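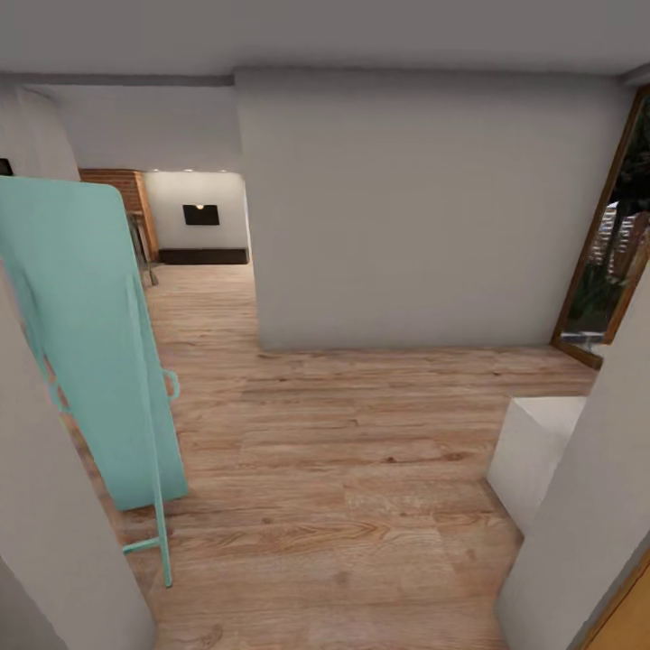 Why honour a man for changing his mind once the votes were in? A Plindside reader put that to me by letter, and I want to start there.

Debnath Hall opened in November, named after the late housing minister. I have doubts. Pause.

The obituaries say he fought the Skernham clearances. He signed 213 eviction orders first. His protest came nine years later, from the back benches, when it cost him very little. 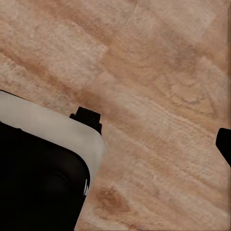
His Truninis speech is the one they all quote. It ran to 25 minutes and gave the tenants one sentence. Read it out, slowly. Then take questions, 13 minutes at most.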